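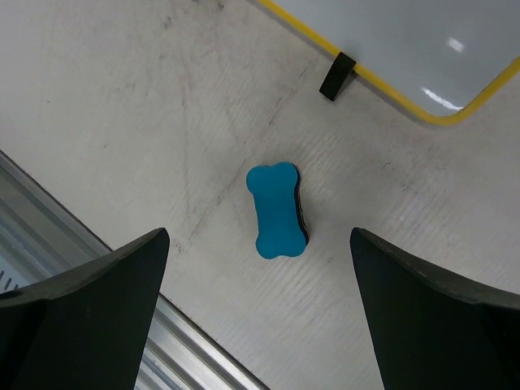

Blue whiteboard eraser on a pale tabletop, with two black gripper fingers.

Drullel mine

14 shares | 2 comments

The Drullel mine is an underground zinc and lead mine owned by the company Tisovent. It produces two concentrates, one of zinc and one of lead, with a small content of silver in the second. The ore is milled at the site and the concentrates are carried by rail to the port of Sallura, from where they are sold to smelters. The mine has 502 employees, not including the contractors who drive the new tunnels.

Geology

The deposit lies in folded limestone and dolomite. The main ore minerals are sphalerite and galena, which occur in long lenses that become thinner toward the east. Pyrite is common, and in the lower part of the deposit it makes the separation of the zinc more difficult. The sphalerite is rich in iron, and for this reason the zinc concentrate has a lower grade than the concentrate of many other mines. Some smelters accept it only when it is blended with cleaner material.

Mining and milling

The main shaft reaches a depth of 1137 meters. Older parts of the mine were worked by room and pillar, but the present method is cut and fill, in which the empty space is filled again with a mixture of tailings and cement. Ore is crushed below the surface before it is hoisted.

The mill uses flotation in two stages. Lead minerals are floated first, while the zinc minerals are held back by reagents. Then copper sulfate is added, and the zinc is recovered in a second line of cells. The recovery of zinc is 78 percent, a modest result, which the company explains with the fine grain of the ore. The lead recovery is higher, although it changes more from one part of the mine to another.

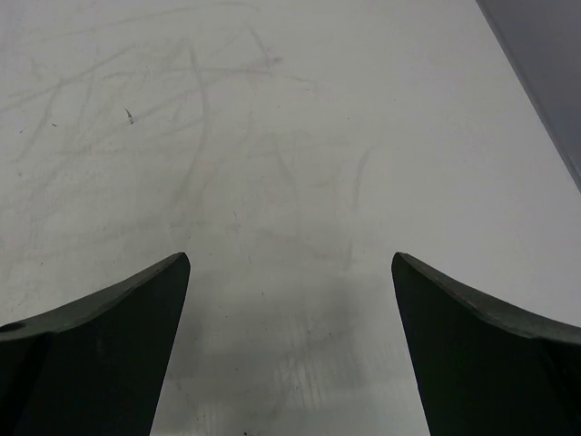 Two black gripper fingers held apart over a white tabletop.

Sale of the concentrate

Like most zinc mines without their own smelter, Drullel does not sell metal. It sells concentrate, and the price is calculated from the exchange price of zinc, with several deductions. The smelter pays for only a part of the metal contained and subtracts a treatment charge for each ton. Further penalties apply for iron and for silica when they are above the agreed limits.

The larger part of the production goes to the Strömberg smelter under a contract that is renewed every year. The treatment charge is discussed during the winter and normally becomes valid from April. The rest is offered to traders on the spot market. This second way is more profitable when concentrate is scarce, since traders then accept a low charge, but it leaves the mine exposed when smelters have full stocks.

The dispute about the price participation clause is the best known episode in this trade. Under the old contract, the treatment charge went up automatically when the zinc price passed a certain level, so that the smelter received a share of the gain. Tisovent asked to remove the clause. Strömberg answered that a mine protected from the upper side of the clause should also give up the lower side, which had reduced the charge in weak years. The clause was finally removed in both directions, and the basic charge was raised a little in exchange. 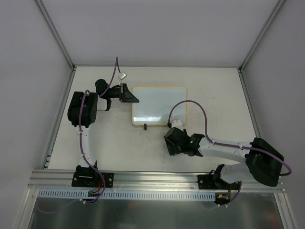 After this change the income of the mine followed the zinc price more closely than before. The company started to sell a part of its future production forward, in order to be sure that the costs of the deep levels could be paid. Osvaldo Lopes, the commercial manager at the time, defended the forward sales before the shareholders, some of whom had bought the stock exactly because they wanted exposure to zinc. The practice was continued, but with a limit on the volume.

Transport and stocks

Concentrate leaves the mine in covered rail wagons and is stored in a closed hall at Sallura. It must be kept slightly moist, because dry material makes dust and very wet material can shift in the hold of a ship. Moisture is measured at loading and again at unloading, and the final invoice is based on dry weight. Differences between the two assays are settled by an independent laboratory if they exceed the limit written in the contract.

The hall was extended in January 2024. Before the extension, a late ship could force the mill to reduce its work, as there was no other covered place for the zinc concentrate.

See also

Sallura (port)
Strömberg smelter
Treatment charge
Sphalerite
Cut and fill mining

Recently edited articles

Lead concentrate
Price participation
Tisovent
Froth flotation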